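Kitchen and front of house staff wanted, Jolletti cafe

Busy again, need people. 4 posts going, all part time, start before December if poss. Two kitchen, two front of house. Weekend shifts a must, evenings now and then.

No experience needed for front of house, we'll train. Kitchen people should have food hygiene level 2 or be willing to get it (we pay). Must be on time. Must be ok with stairs, the store room is up two flights.

Pay weekly, tips shared out equally, free lunch on shift. Staff discount at our other place, Ciseo, aswell.

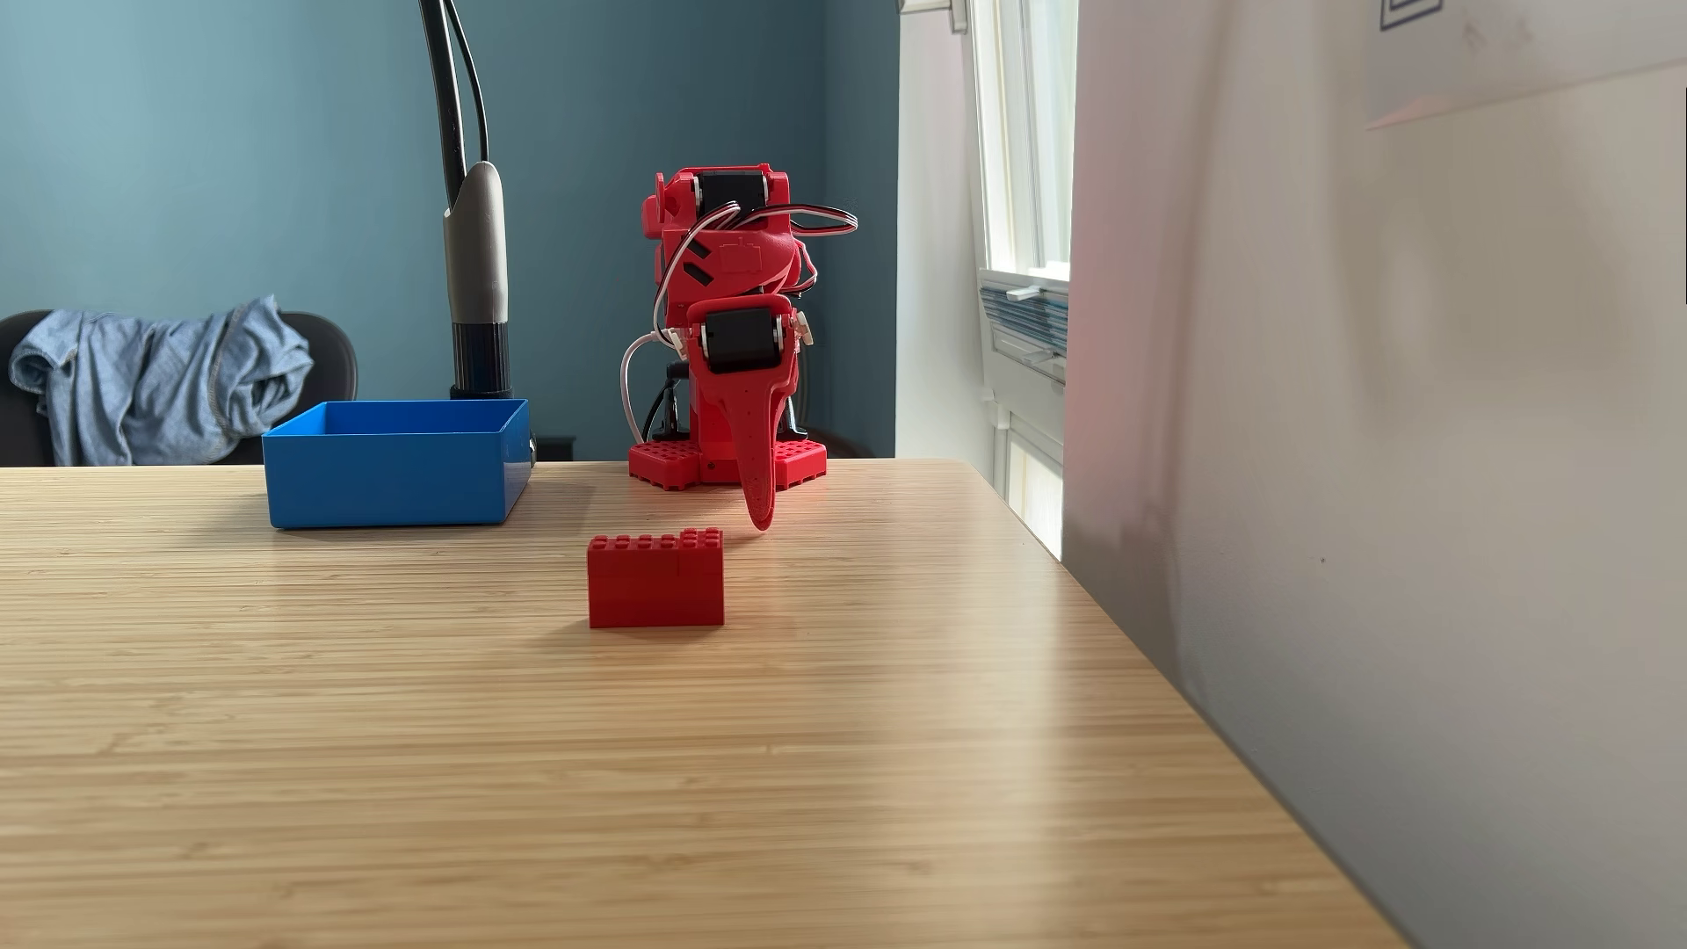
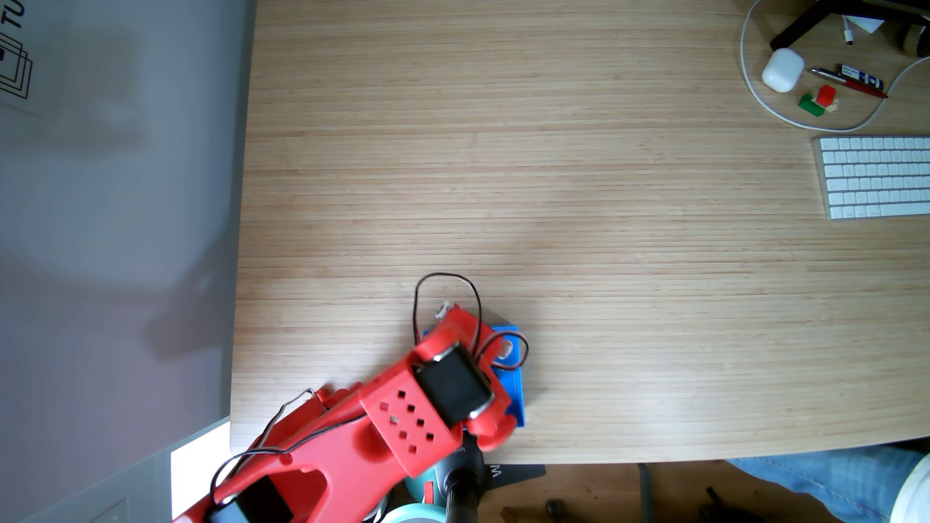
Light bamboo tabletop, both photos.

To apply: send a short note with your name, a phone number and which days you can do. CV nice but not needed. Put ref 1194 in the subject line or it'll get lost. Or drop a note in at the counter, not between 12 and 2 please.

Closing date 11 October 2025. Trial shift is 4 hours, paid. We'll ring everyone who gets a trial, sorry cant reply to all the rest.

Over 18s only for kitchen, 16 and up for front of house. No agencies.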